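Paying for Silence: Why Small Firms Should Stop Rewarding Unreported Mistakes

Most organizations of modest size now have a written policy on passwords, a rule on personal devices and an annual training session. Far fewer have a policy on what happens to an employee who opens the wrong attachment and says so. In our view this second document matters more than the first three combined, and its absence is the largest avoidable weakness in the way small firms protect their data.

Consider the position of a clerk in an accounts department. At four in the afternoon she enters her credentials on a page that looks like the company's own sign-in screen. Within a minute she suspects that something is wrong. If she reports it, she can expect a meeting with her manager, a repeat of the training course and, in a number of firms, a note in her personnel record. If she says nothing, there is a fair chance that the matter will never be traced to her. The policy has made silence the sensible choice.

Lescombe, a distributor with 300 employees, operated under such rules until last year. Its security team sent simulated phishing messages every month and published the results by department. The click rate fell, and management took this as proof of success. The number of real messages reported by staff fell as well, and that figure appeared on no slide. Employees had learned to leave suspicious mail alone and to keep quiet when they had failed to do so.

The firm has since removed the league table and introduced a plain rule: a mistake reported on the same working day carries no penalty. In the first six months it received 244 reports. Many were harmless newsletters. Several were not, and the accounts concerned were locked before the end of the shift.

Critics of this approach argue that it excuses carelessness. The concern deserves a serious reply. A person who repeatedly ignores clear instructions presents a management problem, and managers have ordinary means of dealing with it. What should not be punished is the report itself. These are separate matters – and a written policy ought to say so in words that a new employee can understand on a first reading.
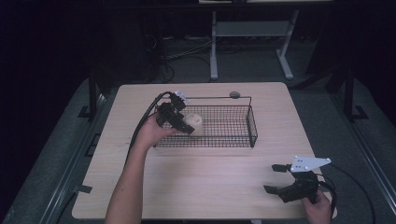
There is also the question of cost. Reporting tools are sold to small firms as part of large packages, with dashboards that few of them will open twice. A shared mailbox and a telephone number answered by a named member of staff will serve a company of this size well. What cannot be bought is the response. An employee who sends a report and hears nothing for a week is unlikely to send another. A short acknowledgment within the hour, even for the newsletters, should be treated as part of the security budget.

Insurers and auditors could help by changing the questions they ask. At present their forms tend to request the percentage of staff who have completed training. They should also ask how long it takes, on average, for a reported incident to reach someone with the authority to act, and whether any employee has been disciplined after coming forward. Until those questions are put routinely, boards will continue to measure attendance and call it readiness.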